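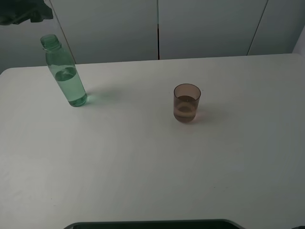
Besuchsbericht: Offener Nachmittag im Haus Granditz, Oktober

Auf Einladung der Trägergesellschaft Andel besuchte eine Delegation der Fachstelle Riis im Oktober das Haus Granditz. Gegenstand des Besuchs war das Ausschenken und Anreichen von Getränken im Alltag. Der Rundgang begann um 14 Uhr und führte durch Speiseraum, Teeküche und Übungsraum.

1. Becher und Flaschen

Das Haus verwendet seit dem Frühjahr leichte Kunststoffbecher in durchscheinendem Braun. Der Bestand umfasst 62 Stück. Der Farbton hebt sich von den weißen Tischplatten deutlich ab, was der Hausleitung bei der Auswahl wichtig war. 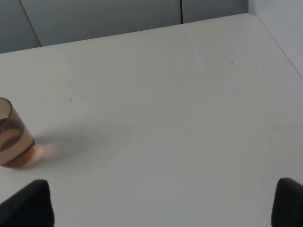 Der Durchmesser wurde so gewählt, dass die Becher auch mit eingeschränkter Handkraft umfasst werden können. Auf Henkel wurde verzichtet. Ergänzend stehen Wasserflaschen zu 500 ml bereit, die nach dem Öffnen am selben Tag aufgebraucht werden.

2. Einschenken

Im Übungsraum wurde das Eingießen aus der Flasche in den Becher besprochen. Maßgeblich ist ein ruhiger, dünner Strahl knapp über dem Becherrand – der Becher bleibt dabei auf dem Tisch stehen und wird höchstens zur Hälfte gefüllt. Die Hausordnung sieht vor, dass in Ruhe nachgeschenkt wird, sooft dies gewünscht ist.

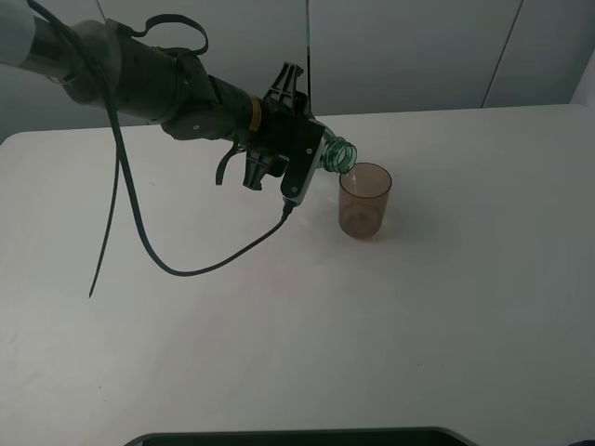
Heiðrún Hviid: Bei uns in Skarkisden wird bis knapp unter den Rand eingeschenkt, und wir wischen entsprechend oft. Die halbe Füllung werden wir übernehmen.

Igor Ziółkowski regte an, die Füllhöhe zusätzlich am Becher zu kennzeichnen. Die Hausleitung nahm den Vorschlag zur Prüfung auf.

3. Standfestigkeit

Besprochen wurde ferner das geringe Gewicht der Becher. Leer kippen sie leichter um als die früheren Gläser, zerbrechen dabei jedoch nicht. Benutzte Becher werden nach jeder Mahlzeit abgeräumt und gespült.

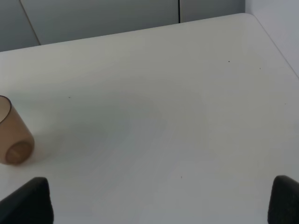

Umgekippter Becher auf der Tischplatte, Haus Granditz

Der Gegenbesuch in Skarkisden ist vereinbart, der Termin wird den Beteiligten schriftlich mitgeteilt.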